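Folding on the bed vs. folding on a table
Household & Laundry > General chat
Started by loan_kim, Friday, March 30, 2018

loan_kim
OK so my sister and I had a whole argument about this and I need outside opinions. I fold everything on the bed. Always have. She says it's the reason my shelves look like a landslide, and that you need a hard surface or you're wasting your time. Is she right?? I don't have a big table, just the little round one in the kitchen and it's usually got mail on it.

obaidul_s
Your sister is right, sorry. The mattress gives when you press down, so you never get a proper crease. I bought a folding table from Stunstead, 2 feet by 4, and it lives behind the door. Shirts, towels, done.

DiemCu
Disagree with Obaidul! I've folded on the bed for 14 years and my closet is fine. What matters is that the bed is made first and the sheet is pulled tight. If you're folding on top of a lumpy comforter then yeah, it's going to be a mess.

obaidul_s
Tight sheet or no tight sheet, it's still soft underneath. Try ironing on a bed and tell me how it goes.

DiemCu
Who said anything about ironing lol

tai_chau
I'm somewhere in the middle. Small stuff on the bed, big stuff on the table. Fitted sheets go in a ball in the closet and I will not be taking questions.

loan_kim
Haha Tài I do the same with fitted sheets. What about plain flat things though, like cloths and pillowcases? Those are the ones that come out crooked for me. I get to the last fold and one corner is always sticking out.

Nhan_T
Crooked corners usually start with the first fold. I lay the cloth out flat and smooth it from the middle out to the sides with both hands, and I don't touch an edge until the big creases are gone. Then bring the far edge toward you, match the corners, smooth again, and only then go side to side. I do all of mine on the bed, on a plain green sheet. A patterned one drives me nuts, I can't see where the edges are. 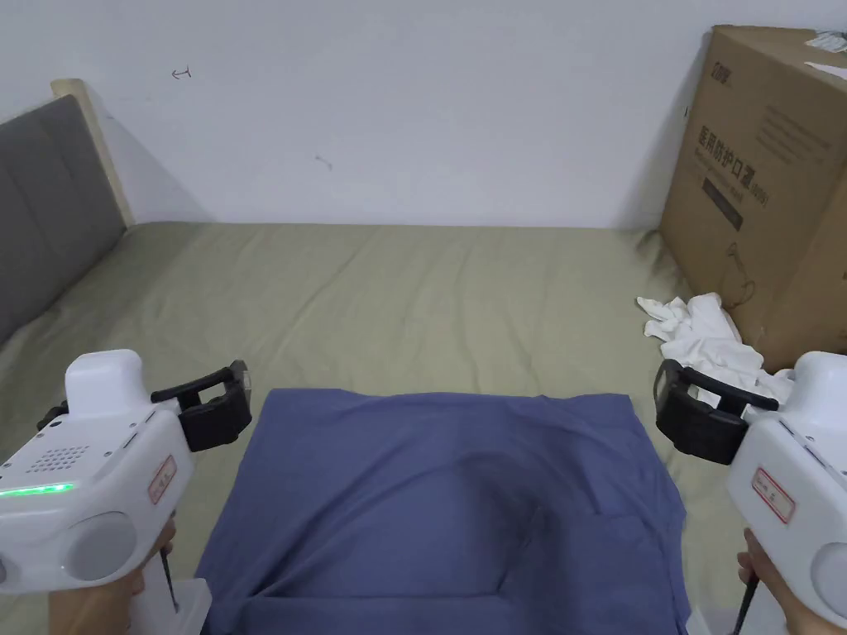 The other thing is to go slow on the second fold. Most people yank it over and the bottom layer slides, and then you're chasing the corner. Hold the bottom layer down with one hand while you bring the top across. And if a cloth has been washed a hundred times it probably isn't square anymore, so pick one side to line up and let the other side be off. Put the neat side facing out on the shelf — who's going to check the back?

loan_kim
OK the holding it down part, I have never once done that. I just flip and hope.

obaidul_s
All good advice and all of it would be easier on a table.

DiemCu
Obaidul does Stunstead pay you

obaidul_s
I wish. My back is what sold me, bending over a low bed for a full load was killing me by May last year.

tai_chau
That's fair, my bed is really low too. I kneel on a pillow.

loan_kim
Trying Nhàn's way tonight on the pillowcases. If my sister asks, I used the kitchen table.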